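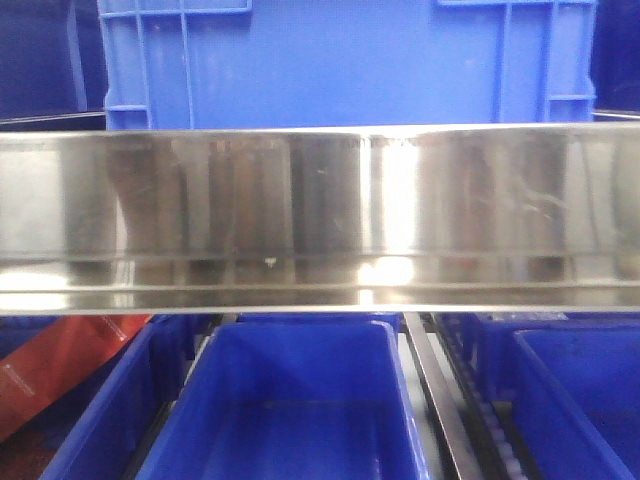 The polished steel bar and blue bins at the Dellamden test rack, where I spent a morning in June.

Two grippers, one rack, and a lot of blue plastic

I've been pestering the people at Dellamden for ages to let me in on one of their gripper trials, and this month they finally gave in (I brought biscuits, which may have helped). They run a small test room with a steel rack full of blue bins, and they're using it to decide which hand goes on the arm for their parts-picking job.

It's between two. The Fevik is a two-fingered gripper with thick, grippy fingers that close on a thing from both sides. The Drulel is a suction cup on a long neck, much slimmer, and it doesn't care which way round an item is lying so long as there's a flat bit to stick to. Both get the same arm, the same controller and the same 50 picks, one after another, with a mix of small boxes, bags and awkward bits of hardware.

I'd put my money on the suction cup before I got there. Wrong! The Fevik managed 44 of its 50 and the Drulel came in 10 behind, mostly down to crinkly bags where it couldn't get a seal. On plain boxes the Drulel was the quicker one though, and the team were keen for me to write that down, so there you go.

What surprised me more was how much fuss there was over the cameras. They have one fixed at the rack and a small one riding on the wrist, and the two have very different troubles. The fixed one gets a nice steady view but has to put up with glare, and polished steel is a horror for that. You get one fierce bright spot on the metal and the software starts wondering if it's an object. The wrist camera sees right past the fingers to where the hand is heading, lovely when the arm is still, but once it swings everything turns to soup.

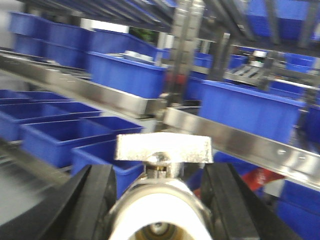 Photo: Dellamden, wrist camera

The fingers stay nice and dark at the bottom of the view and the bins behind them go to streaks. At the moment the arm stops for a moment before each pick so the camera can get a clean look, and that adds up to over 5 minutes across a full run. I timed it on my phone while I drank my tea. They'd like to get rid of the pause altogether, and there's a new controller from Negri waiting in its box that's meant to take pictures and move the arm more neatly together. It hadn't been wired in when I visited, so I can't tell you if it's any good.

Next up is a rerun with the lights moved to calm down that glare, then the same 50 picks with the Negri box doing the thinking. I asked if they might just fit both grippers and swap between them, and got a long answer about hoses and changeover time that I only half followed, but it sounded like a maybe. I've been told I can come back for the next round, and I've already been asked which biscuits I'm bringing.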